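Is the Kasau jobs boom real? A thread

November, 7:40 a.m.
By Tado Ledger

Print this page | E-mail this page

So the Kasau County business outlook is out, and every local headline this morning says the same thing: employers plan to grow payrolls 4 percent over the next 12 months. I read the whole report over breakfast. I have some complaints.

First, what the thing is. Vevitz, the survey firm, sends a questionnaire to business owners in the county twice a year. Kozma Bank pays for it. The bank's name is on the cover and the bank's economics desk writes the summary page. That summary is what gets turned into news.

Vevitz sent the survey to 2,000 businesses. It got 106 back. You'll find that on the second-to-last page, under "Notes on method," in type smaller than the bank's phone number.

A low response rate doesn't sink a survey. Plenty of decent ones have low response rates. What matters is who answered and who didn't, and whether anybody tried to correct for it. The notes say results are "unweighted." That means no, they didn't.

Think about who fills out a long form from a bank in the fall. An owner with a good year behind her and a manager to run the floor might. A guy who is three weeks behind on rent and doing his own deliveries deletes the e-mail. And the shops that closed over the summer didn't get asked.

That last part bothers me most. If you only ever survey the businesses still standing, you will always find that businesses are doing fairly well.

Then there's the 4 percent. The question, printed in the back, is: "By what percentage do you hope to increase staff over the coming year?" Hope! The summary page turns that into "plan." The headline on the first story I saw turned it into "will."

I hope to be at my desk by six every morning. Please don't publish that as a forecast.

Also, it's an average across firms, and each firm counts the same. A coffee cart with two people that wants a third is hoping for a 50 percent increase. A warehouse that expects to stay flat is zero. Put them in the same column with the same weight and you get a number that tells you very little about jobs.

A few coffee carts could carry the whole result. I can't tell if they did. The report doesn't break anything out by size of employer. It does have a full-page color map of bank branches.

Somebody will reply that last year's survey got it right. I checked. Last year's summary said owners were "cautiously upbeat." I don't know what number would have proved that wrong, and I doubt the bank does either.

The report before that one did give a number, and I'd love to compare it with what happened. The link on the Kozma site goes to the new report. So does the link for the one before. If anybody saved the old PDFs, send them my way.

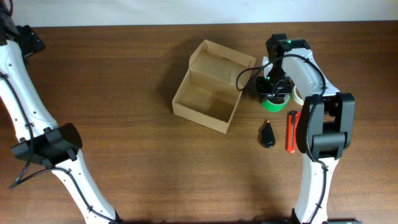
Two robot arms reach over a wooden tabletop.

OK, on to the part everyone skipped: wages. Same owners, same form. Asked whether they expect to raise starting pay, most said no or not sure. The report calls this "wage discipline." I'd call it a reason to doubt the hiring number.

If you really need more workers in a county where every other window has a help wanted sign, you offer more money. You might not like it, but you do it. People who say they want to hire a lot and pay the same are telling you they'd enjoy having more staff. Who wouldn't?

There is another reading and I should be fair to it. Maybe they think the labor market is about to loosen, so they can fill jobs at today's pay. Possible. But then the workers are coming from somewhere, most likely from layoffs at other firms, and that isn't much of a boom.

Borrowing questions next. A big share of owners say they'd "consider" a loan to pay for expansion. This gets its own chart. The survey is paid for by a bank. I'm not claiming anyone cooked it. I'm saying that when a lender asks people if they might want a loan, and prints the answer in its biggest font, I read more slowly.

For the record, I've got nothing against Kozma. I had a checking account there for years. The branch in Tado used to keep a bowl of good pretzels by the door. None of this is personal.

And I've got nothing against Vevitz either. Small survey shops do what the client pays for. Follow-up calls cost money. So does weighting. My guess is the budget covered the e-mail blast and the charts.

Now to why I care. The county commission is starting on its budget and the sales tax estimate has to come from someplace. Last time around, the budget memo quoted this survey in its first paragraph. If it happens again, the county is going to be making spending promises based on what a hundred or so owners hope for.

I know how that goes, because I've sat through the meetings. Revenue comes in short. Library hours get cut in the spring, then road patching gets pushed back. By then the survey is long gone from everyone's mind and there's a cheerful new one out.

There's better stuff to look at, and it's free. Payroll tax filings. Unemployment claims. Sales tax receipts by month. It's boring and it arrives late, but it records things people did. None of it made the news this morning.

Here's what the claims data for the county looks like to me: flat. Not scary, not great. New claims are bouncing along where they were in spring. If a hiring wave is coming, it hasn't sent word ahead.

Sales tax receipts are up a little on last year, but so are prices. Take out the price increases and I'm not sure there's anything left. I wouldn't bet on it in either direction.

Could the survey still be right? Sure. It could be right the way my uncle's knee is sometimes right about rain. I'd want to see it be right several times in a row, with the old numbers posted where I can check them, before I'd plan a picnic around it.

Three things I'd ask Kozma for, and they're cheap. Post the old reports. Break out the answers by size of business. Change "hope" to "expect," or else stop changing it to "plan" later.

And one for the local press, who I know are stretched thin. Put the number of responses in the story. One line. "Based on 106 replies." Readers can do the rest by themselves.

Replies are coming in, so a couple of answers. Yes, I know the bank surveys other counties too. I looked at one and it has the same wording. No, I don't think the county is headed for a recession. I think we don't know, and the report doesn't help.

Someone who says they own a repair shop out past the fairgrounds writes that they got the form, answered the hiring question with a zero, and then couldn't submit it without picking from the loan section. I can't confirm that. If you got the form as well, tell me if yours did the same.

Another reader asks what I'd put in the budget memo. Last year's receipts, adjusted for prices, and nothing for growth until it shows up. It's dull, and if I'm too low the county ends up with money left over in June. There are worse problems.

I've sent a note to the bank's economics desk asking for the breakdown by size. If they write back I'll add it to the end of this thread. I'm going to go do some paid work now.

Print this page | E-mail this page

Recent threads
Why the Tado downtown vacancy count keeps changing
Gas prices and the commuter math
What "cautiously upbeat" meant last year
Reading a county budget without falling asleep
Who gets counted as self-employed in Kasau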